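Pravevix Mesh Wall Basket, long model

Black metal, fine diamond mesh, for wall mounting
Product code: PVX-40
Sold by: Zurlow Home and Bath

Product information

The Pravevix long basket is made for bathrooms where the counter is small and the drawers are already full. It goes on the wall with two brackets, which are included in the box. The mesh lets air pass from all sides, so things that are put away still a little damp can dry in the basket.

The basket is 40 cm long and 11 cm deep. Please measure your wall before you order, also the space above, because your hand must be able to reach in from the top. Our customers sometimes forget the mirror door, and then the door cannot open fully.

The surface is powder coated in matt black. We clean our own showroom model with a soft cloth and water with a little dish soap. Please do not use steel wool or a cleaner with chlorine — the coating will become gray and we cannot exchange a basket for this reason.

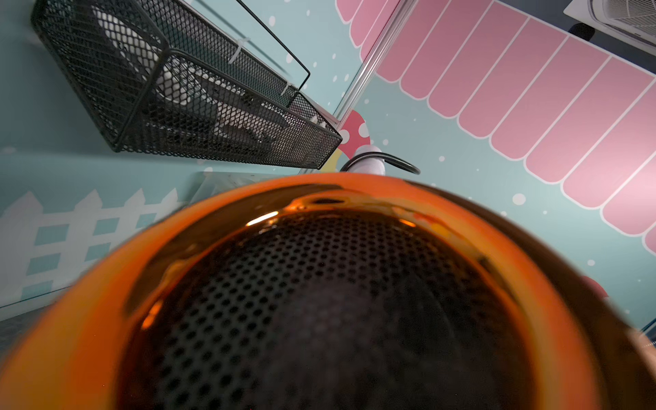 Black wire-mesh basket on the wall, with an orange appliance in front.

Mounting

For tile walls you need a 6 mm drill for tile and the plugs from the bag marked A. For plaster walls use bag B. Hold the bracket on the wall, mark the holes with a pencil, and check with a level before drilling. The basket hangs on the brackets and is fixed with one small screw on each side. It can be taken off again for cleaning without removing the brackets.

Maximum load is 2 kg when both brackets are used. Do not mount the basket directly above a bath or inside a shower. Electrical appliances should be unplugged and cooled down before you put them in.

What is in the box

Basket, brackets, bag A, bag B, hex key, paper template for the holes.
The drill is not included.

Delivery and returns

Baskets in stock leave our warehouse in around 20 hours. You can return an unused basket in its original box. If the brackets have been mounted already, please write to us first and we will look for a solution together.

Customer comments

"Good basket, the template helped me much. One screw was missing but Zurlow sent it quickly."
Roos Stevens

"I wish it came also in white. Otherwise satisfied — it hangs straight and the mesh is easy to wipe."
Shuk-fan Tu

Questions about this product are answered by Isamu Hattori, customer desk.
Page updated 16 October 2012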